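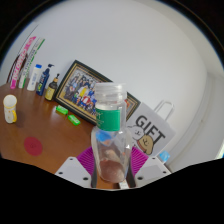 Open afternoon at the Roslow bottle works, Drernville

The Roslow works is at the far end of Mackay Road, past the timber yard. It opens to visitors a few afternoons a year and I went in April. Entry was free but you had to book, and they took 21 people per tour. Mine was the 2.15. The car park is for staff only on tour days, so visitors park on the road or take the bus to the Mackay Road stop and walk back a little way.

You sign in at a hatch by the gate and get a hairnet, a pair of ear plugs and a yellow waistcoat. Open-toed shoes are not allowed. One couple had to borrow boots from a box by the door, which holds mostly large sizes. Bags go in a locker and you need a pound coin, returned afterwards.

The firm fills soft drinks and flavoured waters, some under its own name and some for other companies. Most of what was running that day was for Astoletti, a lemon drink sold in cafés. We were told at the start that the big line might stop during the visit for a change of size, and it did.

The empties

The tour begins in the store where the new empty bottles are kept. They come in on pallets in layers, with a sheet of card between each layer and film round the outside. A full pallet of the small size holds 2,326 bottles according to the sign on the wall. I would have liked to know how they get to such an odd figure but the group had moved on by then.

Samples of the different shapes stand on a shelf by the door. The older ones have a wide neck and a body that spreads out at the shoulders and narrows again to the base. The newer ones are straighter and take up less room in a crate. You are allowed to pick up anything on that shelf. The straight ones felt thinner to me, and the guide said they were a little lighter.

From the store the bottles go up a conveyor and through the wall. On the other side they are turned upside down, rinsed and turned back. This part is behind clear panels and the noise starts here, so put the ear plugs in before the door and not after it.

Filling and capping

The filler is a large round machine. Bottles go in on one side, travel round under the nozzles and come out full. On the small size it does 300 a minute. We watched for five minutes or so and then it stopped for the size change, which meant we saw the operators take off the guide rails and fit wider ones. They hang the spare rails on a rack with painted outlines showing where each goes. I found this more interesting than the filling, as you could see how the parts fitted together and ask about them without shouting.

Caps come down a chute from a hopper on the floor above. A camera checks each bottle for level and cap, and a puff of air pushes the bad ones into a bin. The liquid from the rejects is poured away and the bottles are baled.

Labels

The labelling room is smaller and quieter. Labels arrive on reels and are glued at one edge, wrapped round and glued again at the overlap. For shapes that narrow towards the neck they use a sleeve that shrinks to fit, and these go through a short tunnel of warm air. Some small brands put the label high on the bottle, above the shoulders, so that the drink shows below it. The works does not much like these because the label has less to grip and can ride up if the setting is wrong.

Colours are checked by eye against a card in a grey-painted booth with its own lamp. Green was said to be the hardest to keep the same from one reel to the next. There were several offcuts on the bench and I could see the difference between two of them once they were laid side by side, though I would not have noticed on a shelf in a shop.

Printing on the labels is done elsewhere. Children on the tour were given a strip of spare labels each.

The display room

The last stop before the tea room is a long narrow room with old stock in glass cases. There are stoneware bottles, crates with the Roslow name burned into the ends, and a run of price lists. The captions are typed and some have faded badly. One case has a delivery book open at a page for Drernville railway station, with everything entered in pencil. A wooden hand-corker is fixed to a stand and you can pull the lever, though there is no cork in it.

I thought this room needed more time than we were given. We had ten minutes and then the next group was at the door. If you are interested in the history, ask at the hatch whether you can go back in at the end. I did not think to.

Tea and tasting

Tea, coffee and biscuits are included. You can also try the drinks, which are poured into small paper cups. The lemon was sharp and not too sweet. There was a ginger one I liked better, and an elderflower that tasted mostly of sugar. Cases are sold at the hatch at trade price, cash or card.

A quiz sheet is handed out with the tea. One of the questions asks how many litres the largest tank holds, and the answer is 1,000, which is painted on the side of it if you look up as you come through the second door. Our table missed it.

Practical notes

The tour takes an hour and a half with the tea. Most of it is standing, on concrete, and there is a metal staircase of one flight up to the viewing gallery. There is a lift but someone has to be fetched to work it, so mention it when you book. Toilets are by the sign-in hatch and there are none further in.

It is warm in the labelling room and cold in the store. I kept my coat on under the waistcoat and was sorry later. Photographs are allowed in the display room and tea room but not on the production floor. Children must be eight or over.

The guide spoke clearly in the quiet rooms, but on the filling floor only the people at the front could hear. Stand near the front there. A printed sheet with the main points can be had from the hatch, and it also has a plan of the building on the back.

The next open afternoons are in June and go on the board outside the gate when the times are fixed. Booking is by telephone, mornings only.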